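Gruvcombe Community Help > Home and Kitchen > Glass and china

Cloudy film on glass bowls that vinegar will not shift

Posted by Sawsan Hattar
Tags: glassware, dishwasher, hard water, limescale

I have a set of clear glass serving bowls, the pressed kind with cut-style sides, and they have gone cloudy over the past year. The film is even on the inside and patchy on the outside, and is worst in the grooves of the pattern. It vanishes when the glass is wet and comes back as soon as it dries.

Details that may matter. The dishwasher is an eight-year-old Geagea, run on the 65 degree programme most evenings. Water here is hard (we moved from Prekville, where it was soft, and never had this). I use all-in-one tablets and had not been filling the salt, as the packet says it is not needed. I have tried white vinegar on a cloth, and a hot cycle with a cup of vinegar in the top rack. Neither made a visible difference.

Is this limescale or is the glass itself damaged? If it is limescale, what do I use next? I would like to save the bowls if possible.

2 replies, sorted by usefulness

Do-yoon Kwak

There are two separate faults that look alike when dry. One is a mineral deposit sitting on the glass. The other is etching, where the surface has been eaten away by hot, alkaline wash water. A deposit can be removed. Etching can't, short of polishing the glass with an abrasive, and that is not practical on a patterned bowl.

Your note that the film vanishes when wet does not settle it. Water fills the small pits in etched glass and hides them, and it also makes a thin layer of scale nearly transparent. You need to test with acid, and a wipe with vinegar is too weak and too short to count. The cup in the top rack was probably diluted and pumped out early in the programme.

Test as follows.

Choose the worst bowl. Wash it by hand with washing-up liquid to remove grease and rinse aid, then rinse it well.

Dissolve 2 tablespoons of citric acid in a litre of warm water, in a plastic tub. Do not use an aluminium pan. Wear gloves if you have any cuts on your hands.

Stand the bowl in the solution so that half of it is covered. Leave it for 3 hours.

Rinse, dry with a lint-free cloth and hold it against something dark, with a lamp to one side. Compare the two halves.

If the soaked half is clear, you had scale, and the rest of the set can go through the same bath. If the soaked half is better but still hazy, repeat once with fresh solution, working the grooves with a soft toothbrush. If there is no difference at all between the halves, the glass is most likely etched. Another sign of etching is a faint rainbow tint when you tilt the glass under a lamp.
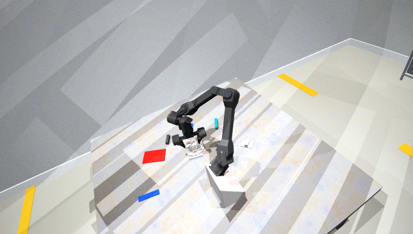
Can I put the bowls back in the dishwasher once the film is off?

They can go back in, provided the machine is set up for hard water first. Fill the salt reservoir, set the softener to the hardness figure on your water company's website, and wash glass at 43 degrees or the nearest setting your machine has. Most have a glass programme close to that. Keep the bowls from touching each other or the plates, and open the door when the cycle ends so that the steam can escape.

On the tablets: the all-in-one type contains some softening agent, but the amount is fixed, and in a hard area it may not be enough. Plain powder with separate salt and rinse aid lets you adjust each one. Be careful in the other direction too. Too much detergent in very soft water is the usual cause of etching, so if these bowls were already old when you left Prekville, part of the haze may date from there.

Birnora

Just use lemon juice. Cut one in half, rub it on, leave it a bit, rinse. Works on my taps every time. If that fails I would hand wash them from now on, dishwashers ruin nice glass anyway. My mum's went the same way and she keeps fruit in them now.

Comment by Do-yoon Kwak

Lemon juice contains citric acid, so it will work on a thin deposit. The difficulty is keeping it in contact with the glass for long enough, particularly in the grooves. The powder is cheaper for a whole set.

Comment by Sawsan Hattar

Did the half-bowl test. There is a clear line where the solution came up to, so at least most of it is scale. A slight haze is left in the deepest grooves and I am doing the second soak tonight. The salt light on the machine had been on since December. I have filled it and set the softener to the second highest level.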